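The Slow Hands at Table Four
What two-armed robots have changed for the people who sort returned goods in Grorstead

19 July 2023

When a customer sends back something she bought, she usually stops thinking about it after the post office. For the people at the Sterngate returns building, on the east side of Grorstead, that is the moment when the work begins. The parcel must be opened, the thing inside must be looked at, and somebody must decide if it goes back to the shelf, to the repair room or to the bin.

On a busy day up to 3298 items pass through the building. I spent two days there, because I wanted to understand what happens to a job when a part of it is given to machines. I had expected a large hall with conveyors and loud noise. I found long tables, a radio with the volume low, and people who sit on high stools and talk while they work.

The robots came in September of last year. They were set up by Cadovura, a small engineering company, and they work in pairs of arms, each pair at its own table. The workers call them the slow hands. The name is not unkind. An experienced sorter can pick up a scarf, turn it, feel for a hole and put it down in the time the arms need to choose where to take hold.

What changed first was the order of the day. Before, each sorter did everything from the sealed bag to the final decision. Now the opening is still done by people, and a part of the handling is given to the arms, and the decision comes back to people again. One woman, who has been in the building for 13 years, told me that she did not like this in the beginning. She felt that her work had been cut in the middle. After some months she changed her opinion, but only partly. Her wrists are better, she said, and her head is more tired.

I asked her to explain this. When you handle every thing yourself, she said, your hands give you a little pause between two decisions. When the machine does the handling, the pause disappears from your body, but you must stay awake for the moment when it makes a mistake. She now takes her break earlier in the morning, and most of the others at her end of the room have done the same.

Soft things are the hardest

A box is easy for the arms. It has corners and it stays in its shape. Belts, bags, straps and cloth are another matter, and a good part of the returns are exactly this kind. The shape that the arms have seen a second ago is gone as soon as one finger touches it. The engineers say that both arms must agree on what they are holding, and I think this is a good way to say it.

The variety is also a difficulty. People send back everything — chargers, toys, dog leads, food that was never ordered — and the arms are given mixed tables so that they do not get used to only one kind of thing.

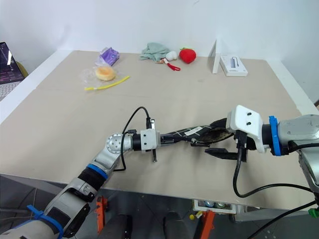 Who teaches, and who is paid for it

The sorters are also the teachers. For part of each week, a few of them guide the arms by hand through a task, again and again, until there are 100 good repetitions. It is quiet work and it asks for patience. Some like it very much. A young man from the evening shift told me it was the first time in his life that somebody wanted to record how he does a thing.

But there was a disagreement about money, and it was not a small one. In the first months, teaching hours were paid the same as sorting hours, although the people who taught lost their bonus for speed. The staff complained, and the rule was changed in spring. Now the bonus is calculated as if they had sorted the whole day.

Sterngate says that no one has lost a position because of the arms. There are 80 people in the building, the same as before. The workers confirm this, but several of them added that two colleagues who retired in winter were replaced with short contracts. They notice such things.

The next tables are planned for the second building, on Kaewmanee Street, where shoes and winter clothes are handled. The woman with the tired head has been asked to go there and train the new team. She had not yet given her answer when I left. She wanted first to know if the stools there are also the high ones.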